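Grurkthorpe Toy Library: Frequently Asked Questions

Updated February 6, 2026 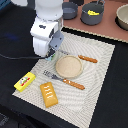 Joining

Who can join?
Any household in Grurkthorpe or Nudemstead with a child under 11. Grandparents and licensed home daycares can join too. You do not need to be a city library cardholder, and the two cards do not work in each other's systems.

What does it cost?
A household membership is $30 a year. Daycares pay $70. The year starts on the day you sign up, so there is no advantage to waiting for a particular month.

What do I need to bring?
A photo ID and something with your current address on it. A utility bill or lease is fine. We can look at it on your phone.

Borrowing

How many toys can I take at once?
Three items per household, or nine for a daycare. A boxed set counts as one item no matter how many pieces are in it. Toy food, dishes and placemats are lent as a set and can't be split up.

How long can I keep them?
Three weeks. You can renew once online if no one else has put the item on hold. Ride-on toys can't be renewed between March and the end of summer.

Can I reserve something?
Yes. Log in, find the item and choose "Place hold." We email you when it comes back and keep it at the desk for four days. After that it goes to the next household on the list.

Can someone else pick up for me?
Yes, if you add their name to your account first. Adding a name at the desk takes a minute, but the account holder has to be there.

Do you deliver?
No. The two largest items, the Wikström climbing arch and the folding puppet theater, come apart and fit in most hatchbacks with the back seat down.

Returns and missing pieces

Where do I return things?
At the desk during open hours. Please don't leave toys in the book drop next door. It belongs to the city library and they have to call us to come get them.

A piece is missing. What happens?
Each box has a contents card taped inside the lid. Check it before you bring the box back. If something small is gone, tell us and we will note it on the card. There is no charge for the first missing piece. After that it is $1 per piece, refunded if you find it within the year.

What if something breaks?
Bring it back with all the parts, even the broken ones. Normal wear is expected. We only charge for replacement when an item is lost.

Do I have to clean the toys?
Wipe hard toys with a damp cloth and let them dry before boxing them. Do not put wooden toys in the dishwasher. Dress-up clothes come back unwashed and we launder them here.

What are the late fees?
Fifty cents per item per day we are open, up to $5 per item. You can't borrow again until the fee is paid.

Donations

Do you take used toys?
Yes, if they are complete and have no peeling paint. We can't accept stuffed animals, car seats or anything with button batteries. Grerka building sets are welcome even when pieces are missing, as we combine them.

Who do I contact?
Ask for Margit Myklebust at the desk, or use the contact form and choose "Donations" from the menu.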